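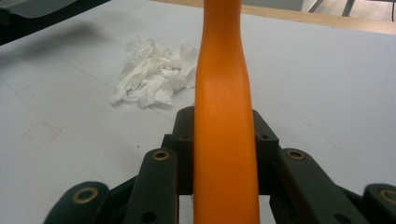
Smooth orange handle, narrower at the waist

Home Shop Flours & Mixes Recipes Visit Us Cart

Skarnik Rye Bread Mix, 900 g bag

Skarnik is the mix we bake from at home more than any other we sell, and it was the first thing Ibrahim and I ever put in a bag with our own label on it. It makes a dark, close, slightly sour loaf, the kind you slice thin and eat with cold butter, and it does it without a starter, without kneading, and without you having to be in the house all day. You stir it in the evening, leave it on the counter overnight, and bake it in the morning. One bag makes two loaves, and we always suggest baking one and saving the rest of the mix for the next week, although plenty of our customers just go ahead and bake both, because a loaf of this makes a very nice thing to hand over a fence.

The rye is stone ground and whole, so everything that was in the grain is still in the flour. It looks speckled and a little rough in the bag and smells like a barn in the best way. We blend it with a smaller share of strong wheat flour so the loaf holds together, and then add malted barley, caraway, sea salt, dried sourdough powder and a small amount of dry yeast. There's no added sugar. The sweetness you'll notice, especially in the crust, comes from the malt and from the long rest.

People ask about the caraway a lot. Some of you love it and some of you were put off rye for life by a sandwich in grade school, and we understand both camps! We use whole seeds but only a modest amount, and by the second day they have settled down into the rest of the flavor. If you really can't stand them, look at Kukus, further down the page, which has none.

What's in the bag

Whole rye flour, wheat flour, malted barley, dried rye sourdough, sea salt, caraway seed, yeast. Contains wheat, rye and barley. Packed in a room where we also handle oats, sesame and walnuts, so please bear that in mind if you're baking for someone with an allergy.

How to bake it

Tip half the bag into a big bowl. Add one and a half cups of lukewarm water and a tablespoon of plain oil or molasses, whichever you like better (molasses makes it darker and a bit sticky, and my mother wouldn't have it any other way). Stir until you can't find any dry flour. A stiff spatula is the best tool for this. A whisk will clog up right away, and a wooden spoon does fine but leaves a lot behind on the sides.
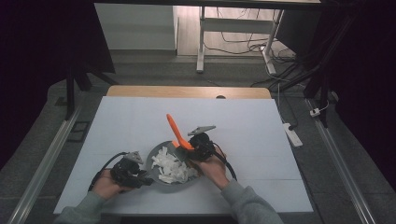
Orange spatula in the round gray bowl

It will look wrong. Rye dough doesn't stretch or spring back the way wheat dough does, and if you've only ever baked white bread you'll be tempted to add more flour until it behaves. Please don't. You want something like thick wet mortar, heavy enough to hold a mound on the spatula and soft enough to smooth over with a damp hand. Cover the bowl and leave it somewhere out of the draft for eight hours or overnight. It won't double. It puffs up by half or so, and little holes open on top, and that's your sign.

Grease a loaf pan well, and I mean the corners too. Scrape the dough in, wet your hand and pat the top flat, and dust it with a spoonful of rye flour if you have some. Let it sit while the oven heats to 400 degrees. Bake it on the middle rack for fifty minutes, then take it out of the pan and put it back straight on the rack for another 5 so the sides can firm up. Knock on the bottom. You're listening for a dull, hollow sound.

Now comes the hard part, and I've failed at it as often as anyone: let it cool all the way before you cut it, and wait until the next day if you can. Warm rye is gummy and will stick to the knife, and you'll think something went wrong with the bake. By the following morning the crumb has set and it slices beautifully. It's at its best on the third day, toasted, with something salty on top.

A few notes from our customers

The most common letter we get is about a crack along the top. That's fine, and I've come to like the look of it. If it bothers you, smooth the dough with a bit more water and let it rest a little longer in the pan before it goes in.

The second is about a wet line along the bottom of the loaf. Usually the oven was running cool, or the loaf was left to steam in its pan. An oven thermometer costs very little and will explain a good many of the disappointments in a person's baking life. Mine was off by a shocking amount when I finally checked, after years of blaming the flour.

And then there is the mess. Rye dough is gluey stuff, and once it has dried on a bowl you could hang a shelf with it. Fill the bowl with cold water as soon as you've emptied it – cold, please, hot water only makes paste – and go have your coffee. Do the same with the spatula. Flour that lands on the floor should be swept up dry before anybody gets near it with a mop.

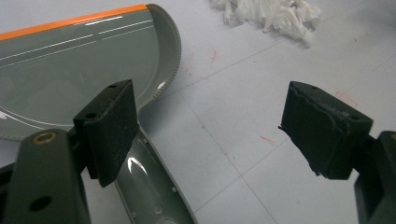

Floor between two dark pads

Keeping it

An unopened bag is good in a cool cupboard until the date stamped on the bottom. Once you've opened it, fold the top down tight and clip it, or pour what's left into a jar with a lid, and try to use it within a couple of months. Whole rye has its natural oils in it and will start to smell like old crayons when it's past its time. The freezer is a fine place for it if you have the space, and you can use it straight from there as long as you make the water a touch warmer.

The baked bread keeps for most of a week wrapped in a clean dish towel inside a bread box. I wouldn't put it in the refrigerator, where it goes hard. Slice and freeze whatever you won't get to. The ends make wonderful crumbs, and Ibrahim fries his in butter with a little salt and puts them on noodles.

Others in the same family

Kukus is the lighter one, half rye and half wheat, with no seeds at all. It rises higher, cuts softer, and makes a good first rye for children or for anyone who thinks they don't like it. Same 900 g bag, same method, slightly shorter rest.

Indik is the seeded one, with sunflower and flax all the way through, and it needs a bit more water than you'd believe. It comes in a 400 g bag, enough for one loaf.

Mao is a plain whole rye flour with nothing added, for those of you who keep your own starter and would like us to stay out of it. Also handy for dusting.

All four can be mixed in one order, and we're happy to tuck in a printed copy of the baking directions for each if you ask in the notes box at checkout.

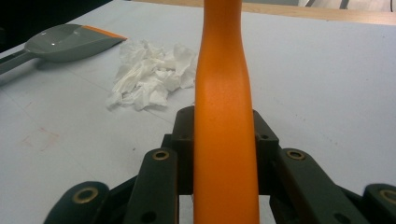

Orange handle, crumpled white tissue behind

I grew up eating this bread at other people's tables. We had soft white loaves at home, and there was a family down the road who always had a black brick of something on a board with a knife stuck next to it, and I'd find reasons to stop by. It took me a long time to get close to it in my own kitchen. Ibrahim Abubakar, who had run a proper bakery and knew far more than I did, tasted one of my early efforts, chewed for a good while, and told me kindly that it needed salt and another night's sleep. We've been blending together ever since, he minding the flour and I writing the long pages.

The recipe has changed once. Last May we moved to a slightly coarser grind, and we think the flavor is better for it, though it does drink up the water a bit more slowly. If you have an older card from us at home that says to rest the dough six hours, please cross that out and write eight.

Shipping and pickup

We pack orders twice a week and send them by ground. Flour is heavy and there's no getting around that, so two or three bags together work out a good deal cheaper per bag than one on its own. If you're close enough to come by, choose pickup at checkout and we'll write to you when it's on the shelf with your name on it.

The mill closes for cleaning every summer, and this year's last grind before the break is 10th July. Orders placed after that will be filled from what we have bagged, and when Skarnik runs out we'll put up a waiting list on this page. Leave your email there and you'll hear from one of us.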